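Fellden Returns Center - floor staff and automation meeting
Minutes for May

Taken by me again, as I was the one holding a pen. Usual apology for the style. If you said something brilliant and it isn't in here, write it on the sheet by the break room door and I'll add it.

We had 30 people in the canteen plus two from Dakunton on the speakerphone, which cut out twice. Started at 2:15, late, as the early shift was still clearing the dock.

1. Last month's minutes
Agreed, with one fix. I wrote that the conveyor on line two would be "replaced." It's being repaired. Sorry to everybody who got their hopes up!

2. Where we are with the arms
The shift lead for sorting went over the numbers. The two-armed station on line four handled 2,038 returned items last month, and 476 of those had to be passed to a person. Most of the passed ones were soft things in bags, or boxes with the tape half off. Somebody at the back asked whether 476 was good or bad. The answer was that Jumstead (who supply the station) are happy with it and we're a bit less happy, because every one of those items lands on the same two people at the end of the line, usually in a clump right before break.

We talked about the clump for a long time. The packers want a second table there so things can wait without falling on the floor. I think that's fair, and so did pretty much the whole room. The manager will price up a table and a stool. A stool was asked for in March too, so I'm writing it down twice: stool, stool.

3. Jobs and hours
This was the one people came for. The manager read out the letter from Gidey, our parent company. It says no hours will be cut on sorting before the end of the year and that anyone moved off line four keeps their current rate. Several people asked what happens after the end of the year. The letter doesn't say. The manager said she'd ask and bring back an answer in writing, and the room wanted it noted that a phone call won't do.

The late shift pointed out that their work has changed already, letter or no letter. They used to sort for most of the shift and chat while they did it. Now it's one person sorting, one clearing stoppages and one at the screen, and those three can't hear each other over the fans. I hadn't thought of that and I work twenty feet away from them. We're going to try swapping places every hour instead of every half shift - starting with the late crew, then earlies if it goes well.

Somebody also asked if screen work counts as a different grade. Right now it doesn't. A fair few of us feel it should, me included. It goes to Gidey with the other question.

4. Training
Eight of us have done the screen course and eleven more have signed up. The complaint is that the course is all slides. People want time with the practice setup on the computer, where you can try out odd mixes of items on the table and nothing gets broken.
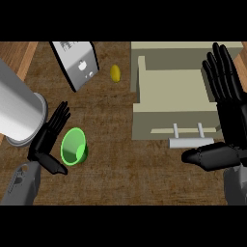 Dakunton run the course, and they said (between dropouts) that they can give us two hours of practice time per person if we book it in blocks. They also want us to send in the awkward stuff we see on the line so they can build it into the exercises. We got going on a list right there and had trouble stopping: shampoo with the cap loose, a single boot, anything with a dangling cord, those long skinny lamp boxes. I've started a page for it in the shift log, so please add to it, and say how big the thing was.

The course costs 1,700 for the next group and that comes out of the Gidey budget, not ours. A couple of people on nights asked for a session that doesn't fall at ten in the morning. Dakunton will look at 6 p.m.

5. Safety
The yellow line around station four is wearing off by the fire door and will be repainted. Please don't lean over the barrier to grab a dropped item, even a small one. Press stop, wait for the light, then go in. We had a bit of back and forth over whether pressing stop counts against the shift's numbers. It doesn't - the manager said so twice and I underlined it.

6. Anything else
The fans are too loud (see item 3). Maintenance will check whether the one over line four can run slower.
The microwave is still broken.

To do before next time:
Manager - table and stool prices, written answer from Gidey on next year and on screen grades
Late shift lead - start the hourly swaps and keep notes
Dakunton - evening course time, practice blocks
Me - awkward items page, type this up

Finished at 3:40. Next meeting same place, and bring your own mug.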